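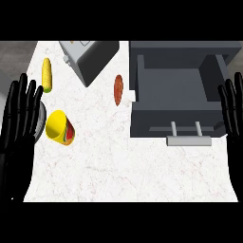 October 6, 2026 (Wastwood) – The state health department has proposed a rule that would change how its Medicaid program checks the income of adults who work irregular hours. Under the draft, the program would average earnings over two months when deciding whether a household still qualifies. It now looks at a single month.

The change would apply to renewals only. New applicants would still be judged on income in the month they apply, and the income limits themselves would stay where they are.

Agency staff wrote in the notice that the single-month test produces a large number of short gaps in coverage. A worker who picks up extra shifts before a holiday can go over the limit, lose coverage, and qualify again when the next month's pay stubs arrive. Each closure and reopening has to be handled as a separate case. In the Wastwood service area, the department logged 3103 such cases over the last full reporting year. The notice gives no statewide total and says the older county systems record closures in a way that can't be compared.

Renewals are processed through Cleltura, the eligibility system the state uses for Medicaid and food assistance. The draft would require Cleltura to pull wage records for both months and calculate the average before a caseworker sees the file. If the records are incomplete, the system would send the enrollee a request for pay stubs, and coverage would continue while the request is open. Enrollees would have up to 2 extensions to answer it.

Self-employed people would be treated differently. Their income would still be taken from the most recent tax return, unless they report a change and supply a ledger covering the same two months. The notice lists the expenses that may be deducted, including mileage, supplies and rent for a work space. Depreciation would not be allowed.

The proposal also changes the notices that enrollees receive. The current closure letter states the rule number and the closing date but leaves out the income figure used. The new letter would show the figure for each month, the average and the limit for that household size. Appeal rights would move to the first page.

Health plans that contract with the program have asked for more detail on payment. Istine, a managed care plan with members in the southern counties, said in a written comment that monthly payments are set partly on expected turnover, and that fewer closures would affect the rate calculation. It asked that the new rule and the next rate period start on the same date. The Deák Clinic, which runs a walk-in site in Wastwood, supported the draft and asked the department to extend it to parents covered under the transitional category. That category – used when a family's earnings rise above the regular limit – is left out of the current text.

The department did not include a cost estimate with the draft. A fiscal note is required before the rule can be adopted. If it is adopted without major changes, the averaging method would take effect for renewals due in January, and cases already open on that date would be finished under the existing test.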